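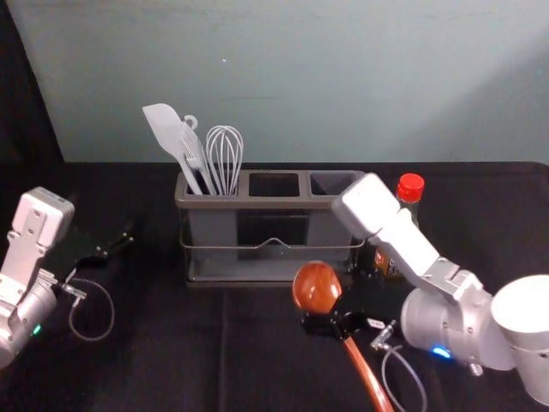 Utensil station, black-covered table.

Arnero Coffee Works
Progress report to the Usora Small Food Business Fund
Submitted 2023-08-08
Shared roasting and packing project, second reporting period

1. Status

The shared roasting room is open and in use. The packing room is open but is short one piece of equipment, the second sealer. The cold brew line, which was part of the original application, has not started and we are asking to move it to the next period (see section 7). We have spent 85 percent of the award.

This report covers the period since our April report. Where something was fully described then, such as the lease terms and the electrical upgrade, we have not repeated it.

2. Roasting room

The main roaster was commissioned shortly after the last report. The gas line passed inspection on the second visit. On the first visit the inspector asked for a shutoff valve to be moved to where it can be reached without stepping behind the machine. Our contractor did this at no charge, as the drawings had shown it in the right place.

We had planned for the afterburner to be installed at the same time as the roaster. It came later, and until then we limited ourselves to light test batches with the agreement of the building owner. No coffee from those batches was sold. Some was used to set up the grinders, and the rest went to compost.

The room is now shared by four roasting businesses, counting our own. Each has a fixed block of hours plus the right to book open time. The booking calendar is simple and mostly works. The main complaint has been about cooldown time. A business that books until noon expects to roast until noon, and the next one expects to start at noon, and the machine needs to come down and be cleaned out in between. We have changed the rules so that a booking now includes its own cooldown and sweep. Two of the users were not happy to lose that time. We lowered the hourly rate slightly to make up for it.

The destoner is louder than we expected. We have hung curtains on the side facing the office and added it to the list of tasks that require ear protection. The building owner has had no complaints from the neighbors so far.

3. Packing room

Bagging is still done mostly by hand. The weigh-and-fill machine from Aydoğan was delivered and works well with whole bean coffee in our two smaller bag sizes. It does not work well with ground coffee, which sticks in the chute and throws the weights off. Aydoğan has sent a different chute liner and we are trying it. If it does not help, we will go on filling ground coffee by hand, which is a small share of what goes out.

The first sealer is fine. The second was ordered in the spring and has been pushed back by the supplier more than once. Without it, two businesses cannot pack at the same time, and that has held back how many hours we can rent in that room. We have asked for a firm ship date. If we do not get one by the end of the month we will cancel and buy a floor model from another dealer. The price is close enough that it would not change the budget line.

Labels were a bigger job than planned. Each business had its own label size and its own roll direction, and the shared printer had to be reset every time. We have now agreed on one label stock for everyone. One of the businesses still had a large supply of its old labels and is allowed to use them up.

4. Green coffee buying

Joint buying was the part of the project we were least sure of. The idea was that small roasters could order together and reach the quantities at which an importer gives a better price. We placed our first joint order with Codov, for 38 bags, and split it among the four businesses.

The savings per pound were real but smaller than we projected in the application, mainly due to freight. We had assumed a full truck rate and we did not fill a truck. Storage also costs more than we allowed for. Coffee that used to sit at the importer's warehouse until each roaster needed it now sits in our back room, and somebody has to pay for it on arrival.

To deal with the second problem, we have set up a simple rule. Each business pays for half of its share when the order is placed and the rest when the coffee comes through the door. Bags not paid for are held and can be sold to another member after a waiting period. The rule has not been tested yet because everybody paid on time.

There was one quality dispute. Several bags of a washed coffee came in with higher moisture than the pre-shipment sample. Codov took our readings, asked for a sample back, and credited us for the difference. The coffee was usable and was roasted first. We now take moisture readings on every lot at the door and write them on the rack tag.

A second joint order is planned for the fall. It will probably be a little larger – one of the businesses has picked up a grocery account and needs a steady blend base.

5. Training

The award pays for short training courses for people who work in cafés and small food businesses in the area. We have trained 16 people since the program began. The courses cover basic roasting, cupping, and grinder and espresso machine care.

The machine care course filled first and had a waiting list. The basic roasting course was harder to fill. From the feedback forms, the main reason seems to be that café staff do not expect to roast in their jobs and their employers will not pay them for the day. Those who did come rated it well. We plan to run it less often and to use the freed days for more machine care, including a session on water filters and descaling, which many people asked about.

Cupping has been run as an evening session and we would like to keep it that way. Attendance was uneven. It was better when we cupped coffees that people were already serving in their own shops than when we set out a table of unfamiliar ones.

We had said that the course handouts would be available in Spanish as well as English. The machine care handout is done. The roasting handout has been translated but needs to be checked by someone who knows the trade terms, and we have not yet found a reviewer who is free.

6. Money

Spending by line is in the attached sheet. The notes here cover only lines that are well over or under.

Building work is over budget. The floor in the packing room had to be leveled before the filling machine could be set down, and we did not know this when we applied. The overrun was covered from our contingency and from our own funds.

Equipment is under budget because the second sealer has not been paid for. Once it is, the line will be close to plan.

Training is slightly under. Fewer roasting courses were run than planned and the green coffee used in them cost less than expected.

Utilities are over, mostly gas. We priced gas from the burner rating on the roaster and did not add enough for the afterburner. Rental rates for the room will go up a little at the start of next year to reflect this. The users have been told.

Rental income from the two rooms now covers rent and insurance in a normal month. It does not yet cover utilities and maintenance. We expected to be at this point by now, so this is on plan, but the packing room will have to be fully booked before the project can pay its own way. That depends on the second sealer and on finding one or two more users.

7. Changes we are asking Usora to approve

Cold brew line. We ask to move the start to the next reporting period. The health department requires a separate review for refrigerated bottled drinks, and our process authority letter is not complete. The floor drain is in and the space is being kept clear. We have not spent any of the cold brew money and do not want to move it to another line.

Training days. We ask to change the mix of courses as described in section 5, with no change to the total.

Delivery cart. We would like to use a small part of what is left under training supplies to buy a pallet jack and a bag cart. At present full green coffee bags are moved on a borrowed hand truck, and it is too narrow for the job.

8. Problems and risks

The roaster is a single machine and all four businesses depend on it. If it goes down, everyone stops. We keep a spare ignition module, a set of drum bearings and belts on the shelf. We have also talked to a roaster across town about emergency hours, and they are open to it, but nothing is signed.

Insurance was harder to arrange than we thought. Each user has to carry its own product liability and name Arnero on the policy. One applicant for hours in the roasting room dropped out over the cost. We are asking our broker whether a group policy is possible.

Chaff disposal is a small issue but it keeps coming up. The city compost hauler takes it only if it is bagged and not too dusty. A local garden supply business picks up some of it for free when they have room on the truck.

9. Next period

Install the second sealer and open packing hours to new users.
Finish the health department review for cold brew.
Place the fall joint order.
Complete the Spanish roasting handout.
Service the roaster, including a full cleaning of the exhaust ducts.
Sign a backup agreement for roasting hours, or report back on why we could not.

Attached: spending by line, room booking totals, course feedback forms, copy of gas inspection.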